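How to Set Up a Feed Reader for Celebrity and Entertainment News

Last updated 3/9/21

This guide covers collecting entertainment news from several outlets into one reader, filtering out duplicate stories, and keeping a dated archive of statements and interviews. The steps were written for Flenusitz, but most readers have the same functions under slightly different names.

What you need

A feed reader account that supports folders and keyword rules. The free tier of Flenusitz allows 24 feeds and 31 rules. The paid tier raises the feed limit to 179 and does not change the rule limit.

A list of the outlets you already read. Print magazines with a web edition usually publish one feed per section. Gossip blogs usually publish one feed for the whole site.

A spreadsheet or plain text file for the archive.

Step 1. Find the feed addresses

Open the home page of the outlet and look in the footer for a link labeled RSS or Feeds. If there is no link, add /feed or /rss to the end of the site address and load it. A page of plain markup means the feed exists. A "not found" page means you will have to try the section pages one at a time.

Section feeds are better than site feeds. A site feed from a large magazine mixes recipes, shopping lists and horoscopes with the news items. The section you want is normally called Celebrity, News or Entertainment. TV recaps are often kept in a separate section and can be left out.

Some outlets publish a headline-only feed. The reader will show the title and one line of text, and you have to click through for the rest. Keyword rules still work on these feeds, but they match on the title alone.

Step 2. Create the folders

Make three folders before adding any feeds.

Primary: outlets that conduct their own interviews or receive statements directly from a publicist.

Secondary: outlets that rewrite stories from the primary group.

Social: feeds generated from public social accounts, if your reader supports them.

The division matters later, when duplicates are removed. A story about a breakup, a casting change or a court filing will appear once or twice in Primary and then many times in Secondary over the next day. Casodby, the test account used for this guide, had one engagement announcement arrive through nine feeds before the rules were turned on.

Step 3. Add the feeds

In Flenusitz, select the folder, choose Add Source, and paste the address. Wait for the preview to load before pressing Save. If the preview shows items more than a month old at the top, the feed has been abandoned by the outlet and should be skipped.

Set the refresh interval to one hour for Primary and six hours for Secondary. Shorter intervals do not bring in more stories. They only use up the daily request allowance, and once it is used up all folders stop updating until midnight.
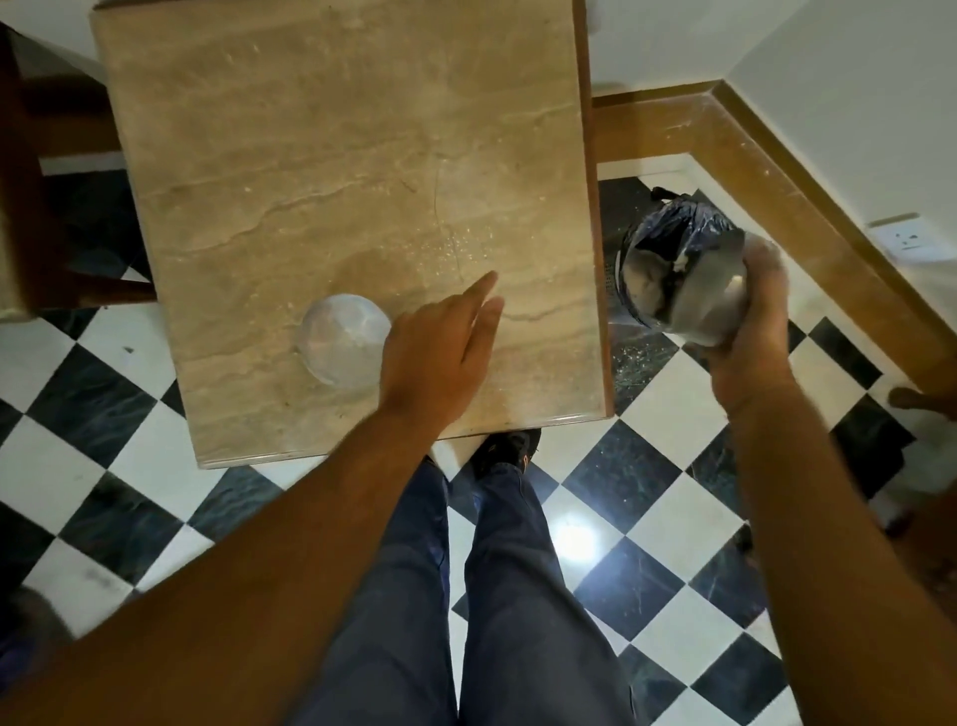
Rename each source after saving it. The default name is taken from the feed header and is often something like "Latest" or "Home," which becomes unreadable with several sources in the same folder. A short form of the outlet name is enough.

Step 4. Write the keyword rules

Open Settings, then Rules, then New Rule. Each rule has a match field, a scope and an action.

Start with exclusion rules. These remove the items you never want to see. Useful match terms are "shop," "deal," "sponsored," "horoscope" and "quiz." Set the scope to Title and the action to Hide. Do not set the scope to Full Text for these terms. The word "deal" appears in the body of nearly every story on contracts and would hide most film news.

Next, write the inclusion rules. Use the full name of the person or show in quotation marks. A surname by itself produces false matches whenever two public figures share it. For a couple, write two rules, one per person, and give both the same tag. A single rule containing both names will miss any story that mentions only one of them in the headline.

For performers who use a stage name, add a second rule with the legal name. Court documents and property records are reported under the legal name, and the stage name may not appear until several paragraphs down.

Rules are applied from top to bottom. Place exclusions first.

Step 5. Turn on duplicate handling

Under Settings, open Grouping and turn on Similar Titles. The sensitivity slider runs from one to ten. At three or below, only word-for-word copies are grouped. At eight and above, unrelated stories on the same person are merged, and a new film announcement can disappear under last week's red carpet item. Five is a workable setting for entertainment feeds.

Set Preferred Folder to Primary. The grouped entry will then show the original report at the top.

Step 6. Keep the archive

Create four columns: date published, person, outlet, and type. For type, use one of these values: statement, interview, filing, social post, unnamed source.

The last value should be kept apart from the others. Items credited to "an insider" or "a source close to the couple" are often contradicted later, and it is easier to check them when they can be sorted out with one click.

Enter the date the item was first published. Many outlets change the date on a page when they add a paragraph, so the date in the feed is more reliable than the date on the page.

Flenusitz deletes read items after 2000 entries. Export before that limit is reached. The export file opens in any spreadsheet program, but accented letters in names will be garbled unless the character set is changed to UTF-8 on import.

Common problems

Feed stops updating with no error. The outlet has probably moved to a new address. Remove the source and repeat Step 1.

Images load but text does not. Switch the source from Reader View to Original. The Onuoha theme is known to hide text on gallery posts, and the Eltgate theme does not.

The same story returns as unread. The outlet edits its headlines after publication. Turn on Ignore Title Changes for that source only. Leaving it on for all sources will hide corrections.

Rules do not apply to older items. This is normal. New rules affect incoming items only. To apply them to stored items, open the folder menu and choose Run Rules Again.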